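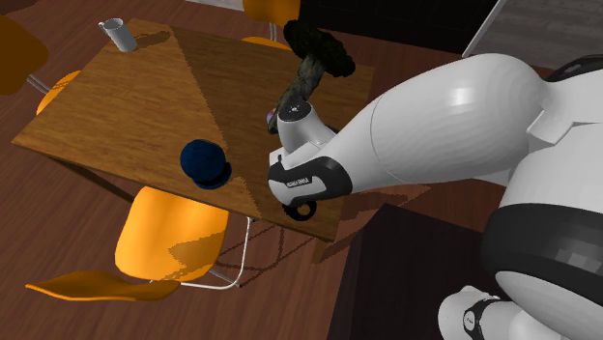 Llevo tres semanas sin escribir y vuelvo deprisa, con el pan en el horno y la lavadora pitando. Perdón a quien me escribió preguntando por lo del café. Voy a eso.

Resumen para los que no leísteis la entrada de octubre: dejé el café. Del todo. Bueno, lo intenté. Duré 13 días y volví con la cabeza gacha a la cafetera italiana de toda la vida, la de mi tía, que tiene el mango medio derretido de un día que se quedó en el fuego grande.

Ahora estoy en otra cosa. Una taza al día. Una. Por la mañana, sentada, sin teléfono.

Parece una tontería y me está costando muchísimo.

El problema nunca fue la cafeína, creo. O sí, un poco. El problema era beber café como quien respira, de pie, al lado del fregadero, contestando correos con el pulgar. Me encontraba tazas a medias por toda la casa. En la estantería del baño. En el alféizar. Una vez dentro del armario de las sábanas, y sigo sin saber qué hacía yo allí con una taza.

Así que reglas. Las apunto aquí para obligarme:

Una taza, la pequeña. Nada de la sopera de desayuno que me regalaron en el trabajo.
Sentada.
Hasta que se acabe no me levanto, aunque llamen al timbre (ya he fallado en esto dos veces, era el del gas).
Después de comer, infusión o nada.

La primera semana fatal. Dolor de cabeza el lunes y un humor de perros que le tocó aguantar a mi hermana por teléfono. Luego mejor. A partir del quinto día o así empecé a dormir del tirón, cosa que no me pasaba desde la mudanza. Tampoco voy a decir que sea por el café, que también cambié la almohada esa semana y empezó a hacer menos frío. Pero dormir, duermo.

Lo que no esperaba es lo del tiempo. Sentarse a tomar un café sin hacer nada más son, qué, ¿cuatro minutos? Pues se me hacían eternos. El primer día me levanté tres veces. A regar, a buscar las gafas, a mirar si había cerrado el coche. Que ni lo había cogido el día anterior. Ahora ya aguanto. Miro por la ventana. El vecino de enfrente tiende siempre los calcetines por parejas y yo los tiendo como caen, y ahí estoy, pensando en calcetines, tan a gusto.

Y claro, si solo vas a tomar uno, quieres que esté bueno. Aquí empieza el gasto.

Amado Padilla, que tiene el puesto de café en grano del mercado, me ha ido pasando bolsitas para probar. Le dije que quería algo que no me supiera a quemado y me miró con pena. Me dijo que el café que compraba yo antes venía ya quemado de fábrica y que por eso le echaba tanta leche. Puede ser. Llevo probados tres:

Calimlim. Muy suave, demasiado para mí, me sabía a té. Con leche desaparece. A mi hermana le encantó, le di lo que quedaba.

Dravska. Este sí. Tirando a chocolate, aguanta bien en italiana, no amarga aunque me despiste un poco con el fuego. Lo malo, que solo lo trae cuando lo trae.

Akemby. Todavía no lo tengo claro. El primer dia me pareció ácido y casi lo tiro. El tercero me gustó mucho. Mismo café, misma cafetera, misma agua. Igual la que estaba ácida era yo.

Del molinillo mejor no hablo. Bueno sí. Me compré uno manual, marca Branirico, 34 euros en la tienda de menaje de la esquina. Moler a mano a las siete de la mañana es un deporte. Se me resbala, lo sujeto entre las rodillas, hace un ruido como de carraca y el perro se va al pasillo indignado. Pero huele la cocina entera y eso no lo cambio. Si tenéis las manos mal o poca paciencia, compradlo eléctrico. O que os lo muelan en el puesto y ya está, tampoco hay que sufrir por todo.

Trucos que me ha ido diciendo Padilla y que más o menos cumplo:

Agua ya caliente en la base, no fría del grifo. Cuidado al enroscar, que quema, usad un trapo.
Fuego bajo siempre.
No apretar el café en el filtro. Yo lo apretaba con la cuchara como si fuera cemento, años así.
Apartarla en cuanto empieza a borbotear. No cuando termina.
Lavarla solo con agua y secarla abierta.

Lo del fuego bajo es lo que más se nota, con diferencia. Si no vais a hacer nada más de esta lista haced eso.

De la leche, un apunte. La he ido bajando sin querer. Antes mitad y mitad, ahora un chorrito, y hay días que ninguno. Azúcar ya no tomaba, me la quité cuando el dentista me enseñó la factura.

¿Recaídas? Tres. Una en la oficina, de máquina, 50 céntimos, malísimo, me lo bebí entero igual. Otra en un bautizo. Y la del sábado pasado, que quedé con las de pilates y pedir una manzanilla mientras todas van por el segundo cortado me dio no sé qué. Esa noche a las dos de la mañana seguía despierta repasando mentalmente el cajon de los cubiertos. Pues ya está, aprendido. Supongo.

Me preguntaba Marisa en los comentarios si la infusión de después de comer me quita las ganas. No. Ninguna. Lo que me las quita es lavarme los dientes nada más recoger la mesa, con el sabor a menta no apetece. Y salir a dar una vuelta aunque sea a la manzana. La infusión me la tomo por tener algo caliente entre las manos, sobre todo en esta casa, que el salón no se calienta hasta mayo.

De tazas también habría que hablar, que tengo teorías (la de boca ancha enfría enseguida, la de cristal me da dentera), pero eso para otro día, que se me quema el pan.

Ah, y el descafeinado. Varios me lo habéis recomendado. Lo probé, uno de sobre que había por casa caducado desde a saber cuándo, así que no cuenta. Padilla dice que en marzo le llega uno en grano decente. Le he encargado una bolsa pequeña y os cuento.

El pan ha salido algo tostado por un lado. Se come igual. El jueves contesto los correos atrasados, lo prometo, también el de la receta de las torrijas, que no lo he olvidado, es que no encuentro la libreta.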